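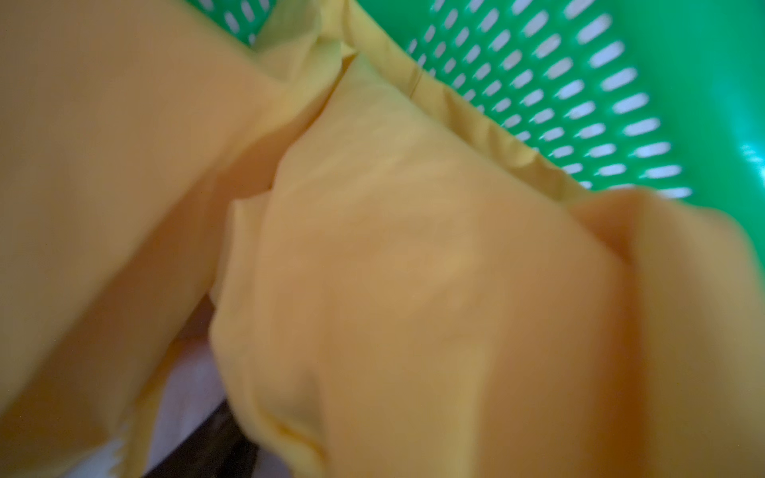

*Yellow cloth in the green basket*

**Washing new coloured cotton – vinegar or not?**

**paridside_el**
I've got a new mustard duvet set from Declercq and the label only says wash separately at 40. My mum always put a cup of white vinegar in the first wash to set the dye. Do people still do this? I don't want it coming out on my white towels.

**Toon Van Acker**
Vinegar does nothing for cotton. It helps with some acid dyes on wool and silk, and cotton isn't dyed that way. Wash it alone twice and you're done.

**hobb11**
Disagree. I've done it for years with every dark set we've bought and never had a pink pillowcase.

**Toon Van Acker**
You also wash them separately the first time, I assume. That would be the part that works.

**hobb11**
Yes, separately. Still doing the vinegar.

**m_visser**
I worked in the laundry at Tultmont for 4 years. We never used vinegar on coloureds. Loose dye has to come out, so you want plenty of water and not too much in the drum. If your machine has an extra rinse button, press it. Check the rubber door seal on yours as well, regular vinegar isn't kind to some of them.

**paridside_el**
Mine's a Cidano, the older one with the dial. No extra rinse, but I can run the rinse cycle again by itself.

**m_visser**
That'll do. Afterwards wet a corner, press a bit of white kitchen roll on it hard and see if any colour comes off. If it does, wash it again.

**grete_k**
What about colour catcher sheets? I use 2 per load.

**Toon Van Acker**
They pick up some loose dye. I wouldn't trust one with white towels in the same load.

**grete_k**
Fair enough, I only do it with mixed darks.

**hobb11**
Don't dry yellow in full sun either – ours went patchy along the fold where it hung over the line.

**paridside_el**
Thanks all. I'll do it on Sunday at 40, no vinegar, rinse twice. Is 900 spin all right or should I go lower?

**m_visser**
900 is fine for cotton.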